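# Getting a Mattress Topper to Stay Put (Without Buying Straps)

I've read a dozen guides that start by selling you a set of corner straps. I bought the Grimusell ones. They popped off by morning. So I'm skeptical of anything with a clip on it, and the method below needs no clips at all.

You'll need a vacuum, a damp cloth, a fitted sheet that's deep enough, and a second pair of hands if the bed is a double or bigger.

1. Strip the bed and vacuum the mattress. Dust lets the topper slide, or so the theory goes. I can't prove it, but it takes two minutes.

2. Wipe the underside of the topper and let it dry all the way. Ignore the "dries in an hour" line on the package. Mine took until evening.

3. Lay it down from the head end and push it snug against the headboard. Most of the creep happens toward the foot.

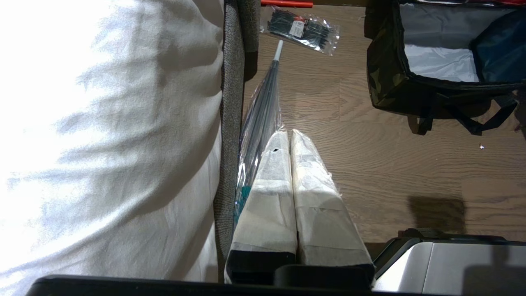
4. Pull the fitted sheet over the topper and mattress together. Measure the depth of both first. "Extra deep" means whatever the seller wants it to mean, and my Endia sheet shrank in the wash anyway.

5. Tuck the foot end last, lifting the mattress corner instead of yanking the cloth.

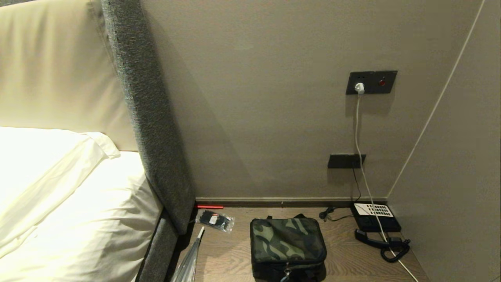 If the sheet rides up at one corner, it's too small, and no trick with safety pins will save it. I tried that too. Two neat holes in a decent sheet.

## What about grip pads?

The rubbery mesh kind does work, up to a point. The Flirno listing had 3,290 reviews when I looked, and I stopped trusting them after the third one that praised the color. Cut the mesh a hand's width short on every side.
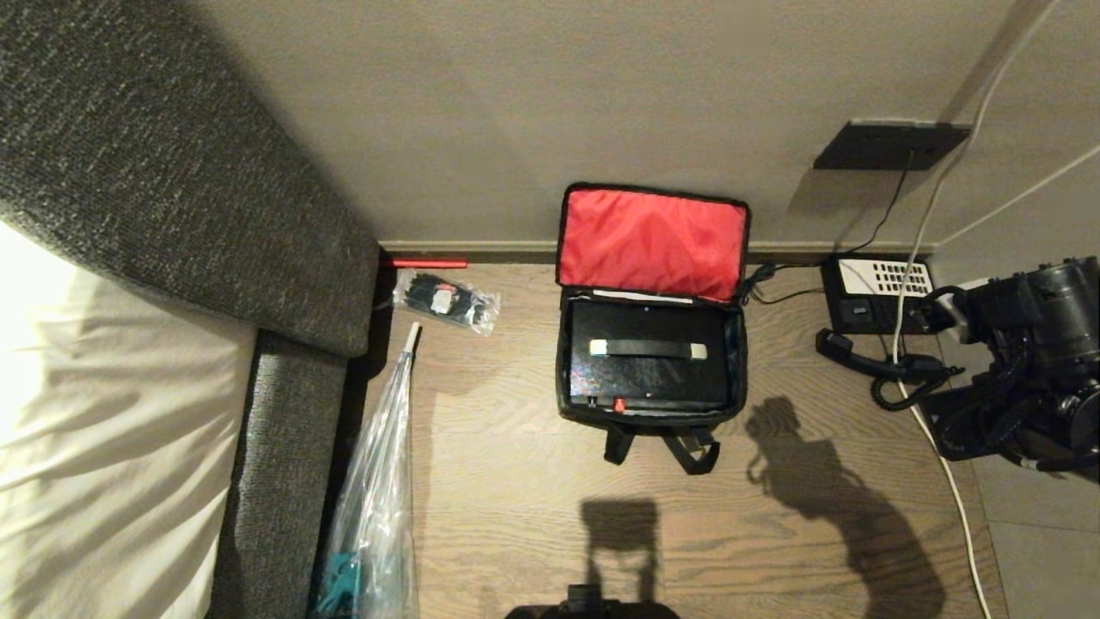

Skip spray adhesive completely. It's sold for this, it smells for days, and you may never get the topper off in one piece.

Give the whole setup a week before deciding whether it works. One good night doesn't tell you much.

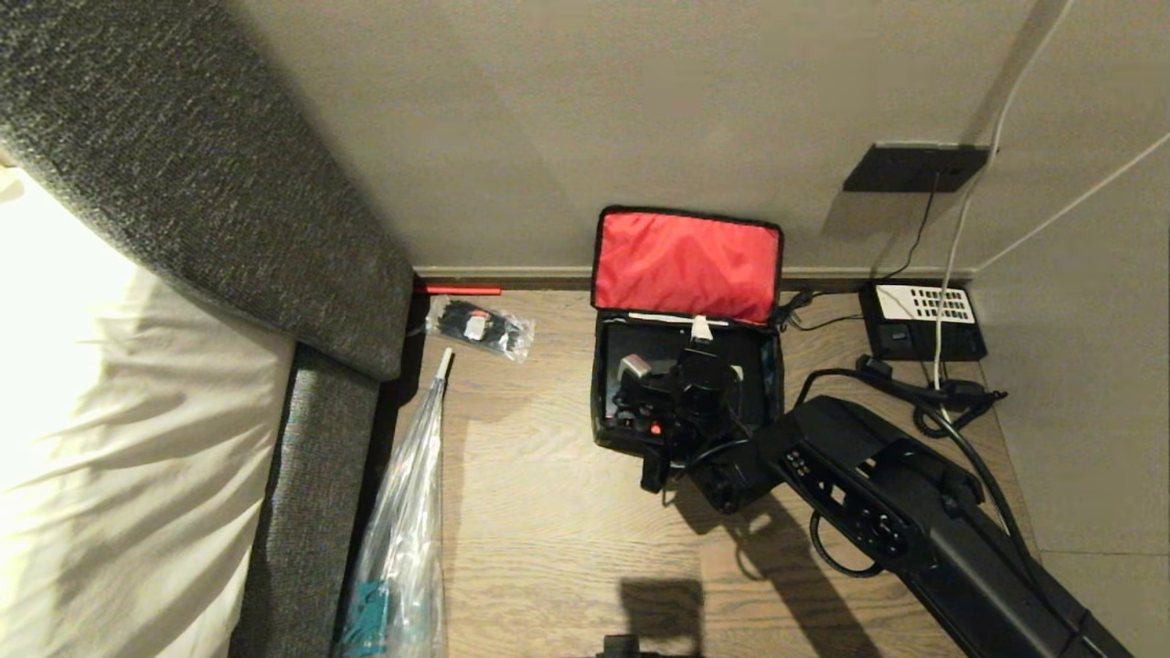
Ute Janssen: I did all five steps and mine still crept a little by the weekend. Switching from a polyester sheet to plain cotton fixed it, and I left the mesh out.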